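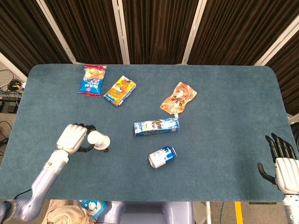

Snacks and drinks on a mat-covered table, ready for sorting.

Kitchen > Pantry > Snack Storage

Sorting a Snack Shelf by Package Type

Snack shelves get messy when bags, boxes and cans share the same space. Sorting by the shape of the package works better than sorting by flavor, and a mixed lot takes very little time.

Start by putting everything on a table. A felt or carpet-like mat keeps cans from rolling and spares the tabletop. Turn each package so you can find the date, and set aside anything past it.

Bags go in first. Stand them upright in a narrow bin, like files in a drawer, with the top edges facing up. Opened bags get folded twice and clipped. Don't lay them flat under boxes – puffed snacks and thin biscuits break easily.

Long, slender boxes should stand on end if the shelf is tall enough. Mine has 63 cm between boards, so I added a Kutport riser and keep the shorter boxes on top of it. Cut the flap off any box that has been opened and put the smallest end facing out.

Drink pouches with a spout cap need a bin of their own. Keep the cap end up and check that it is tight before it goes away. A pouch that has been opened belongs in the refrigerator.

Cans can lie on their sides if the shelf has a front lip. Otherwise stand them, no more than four deep, and load new ones from the back.

Small cups are handy for loose clips and rubber bands. Keep one at the end of the shelf.

I redo ours every June and wipe the boards at the same time.

Phúc Bạch

Filed under: Pantry, Small Spaces, Snacks & Drinks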